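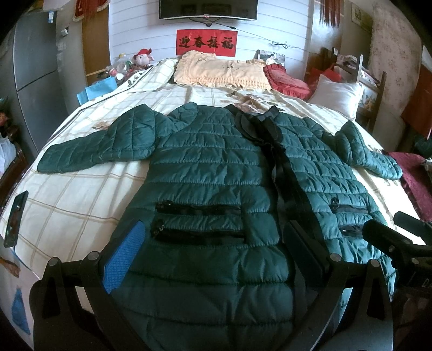
O que foi comparado neste período?

Duas configurações de pinça paralela portátil, montadas sobre a mesma estrutura e diferentes apenas na almofada de contato: a Flusto, texturizada, e a Travell, lisa e mais rígida. A tarefa é a manipulação de vestuário acolchoado, prevista no plano de trabalho do projeto Hrynyshyn.

Pesquisar no site Digite o que procura

Relatório de progresso à Gokano
Segunda-feira, 12 de agosto

1. Situação das atividades

A coleta prevista para o período foi concluída com 1.000 tentativas de preensão, distribuídas igualmente entre as duas almofadas. Cada tentativa foi registrada com vídeo, abertura dos dedos e pose estimada. Foram descartadas 72 por perda de rastreamento visual, a maioria em movimentos rápidos sobre tecido escuro – condição em que a câmera encontra poucos pontos de referência. As tentativas descartadas não entram na comparação.

O protocolo cobre três ações: pegar a borda do tecido, dobrar a manga e abrir o zíper do bolso. A ordem das almofadas foi alternada por sessão.

2. Resultados preliminares

Na borda do tecido, a almofada Flusto escorregou menos com a mesma abertura inicial. Na dobra de manga não houve diferença que justifique preferir uma das duas. No zíper o resultado se inverte: a Travell, mais rígida, segura melhor o puxador, e a Flusto cede e o deixa girar entre os dedos.

O enchimento da peça continua sendo a principal fonte de erro. Ele é comprimido antes que o dedo alcance a costura, e a leitura de abertura, sozinha, não distingue uma preensão firme de uma preensão só do tecido externo.
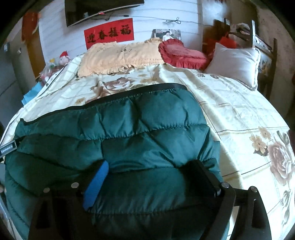 Como a força de preensão está sendo medida?

De forma indireta, pela diferença entre a abertura comandada e a abertura lida no encoder. O método basta para comparar almofadas entre si, mas não fornece um valor absoluto de força.

3. Pendências

– Calibração da câmera de punho: refeita em abril, deve ser repetida antes da próxima coleta.
– Desgaste: nove almofadas Flusto foram substituídas por descolamento na borda. O fornecedor foi notificado e o adesivo será trocado.
– Anotação dos vídeos: em atraso na ação de zíper, que exige marcação quadro a quadro.

4. Próximo período

Propõe-se manter a Flusto como almofada padrão e ensaiar uma ponta rígida combinada para os puxadores. A mudança não altera o orçamento aprovado. A inclusão de um sensor de força exigiria nova rubrica e será submetida em separado, com a cotação anexa.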